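Residents' Forum, Tremum House -- Laundry and Garment Care
Topic: Folding knitwear for drawer storage

Bhatt_Floor2
The laundry guidance asks residents to fold knitwear on a flat surface. I use the bed for this purpose. My concern is the sleeves, which leave a thick ridge when brought across the body.

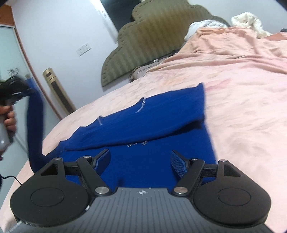
Skotero: The guidance permits hanging as well. I would recommend a padded hanger, as drawers on our floor are shallow.

Bhatt_Floor2
Thank you. Hanging stretches the shoulders of a knit, in my experience, and I do not wish to adopt it. I have also considered rolling. 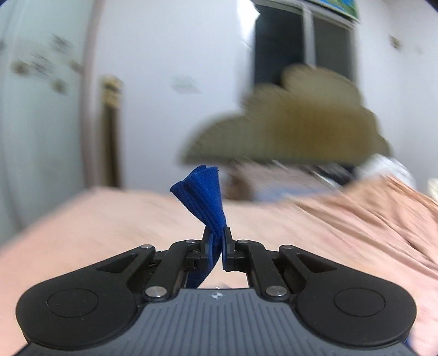

Hulon49: Rolling is acceptable for T-shirts. I must disagree with its use for sweaters -- the ribbing loses its shape by February.

Bhatt_Floor2
I accept that point and will continue with folding. 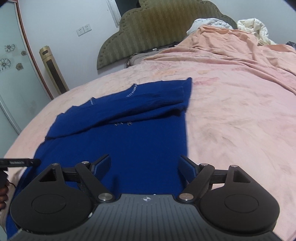 The order of folds appears to be the main question. My practice is to bring in one sleeve, then the other, and then raise the hem. With a sleeve lying diagonally across the upper half, as on the blue sweater, the bulk stays near the neckline. I find that preferable to a ridge in the middle. Beaded trim requires separate care.
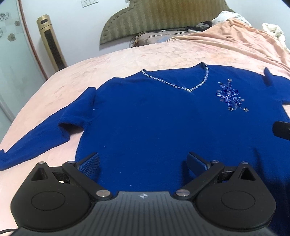 I place a sheet of tissue over any beading before the first fold and keep such items at the top of the drawer.

Skotero: Tissue is sensible. I maintain my view on hangers.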